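How to Run a Practice Ranked-Choice Vote at Your Town Meeting

I ran my first one in Vester last December, with 113 ballots and one very tired pen, and it was a lot of fun!
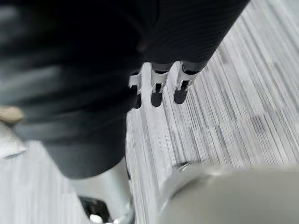
1. Pick an easy question
We ranked names for the new footbridge. Keep it to 7 choices or fewer – people glaze over after that.

2. Print the ballots
Make almost 30 more than you think you need (folks spoil them, me included).

3. Count out loud
Sort by first choice. If no pile has over half, drop the smallest and move those ballots to their next pick. Repeat until one does.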